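Tripping breaker on a shared workshop circuit, lights dim first

Posted in Home Electrical > Circuits and Panels

Jastlow
I have one 15 amp circuit feeding the bench outlets and the overhead lights in a converted garage. When the space heater is on its high setting and I start the shop vac, the lights dim for a moment and the breaker trips, usually within 11 seconds. On low (the dial says 1000 watts) it holds. The panel has two open slots. The breaker is original to the house and has never been replaced. 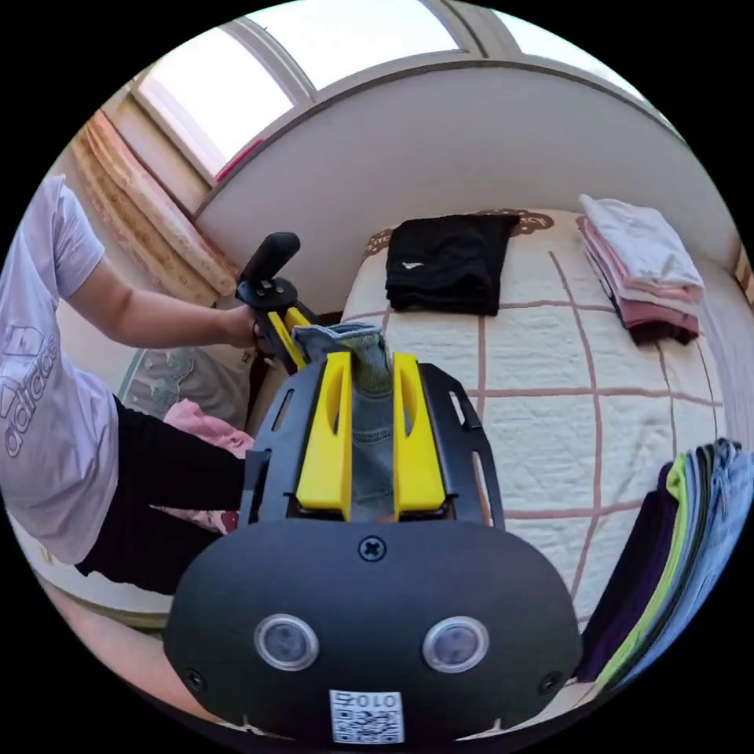
I would like to know whether the breaker is worn out or the circuit is simply overloaded. A relative suggested swapping in a 20 amp breaker. The cable I can see at the panel is marked 14/2 with ground. Distance from panel to first outlet is short and the run stays inside the wall.

3 replies, sorted by votes

Fekete
Do not install a 20 amp breaker. 14 gauge copper is limited to 15 amps in this use, and the larger breaker would let the cable overheat without tripping.

The circuit is overloaded. Most heaters of this type draw 1500 watts on high, which at 120 volts is 12.5 amps. A typical shop vac draws 8 to 10 amps running and several times that at startup. The total is well over 15. On low the heater takes 8.3 amps, so the sum is still above the rating, but a small overload can take minutes to trip a thermal breaker. "It holds" only means you turned the vac off in time.

Before adding anything, do the following:

1. Turn the breaker off and confirm with a tester that the outlets are dead.
2. Pull the first outlet and look at the terminals. If the wires are pushed into the back (backstabbed), move them to the side screws and tighten to the torque printed on the device.
3. Check the insulation near the terminals for browning. If it is brittle, cut back to good wire.
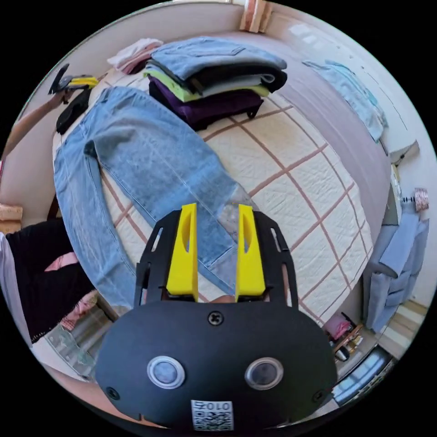 4. Restore power and run the heater alone on high. Read the voltage at the outlet before and during. A drop of 2 volts is normal. If it falls by much more than 4, look for a loose splice upstream.

The permanent fix is a new 20 amp circuit in 12 gauge for the heater, using one of the open slots. Check the permit rules where you live.

Plesa
mine did this, changed the breaker and it was fine. they get weak when they are old

Huvik
The previous reply may be right about age, but a new breaker will not carry 20 amps on a 15 amp circuit either. Replace it if it trips with the heater alone. Otherwise follow the first reply.

I would also move the lights to their own circuit. Losing the lights with a saw still coasting is a bad combination. Open slots do not mean the service has capacity to spare, so do a load calculation first, particularly if the house has electric heat.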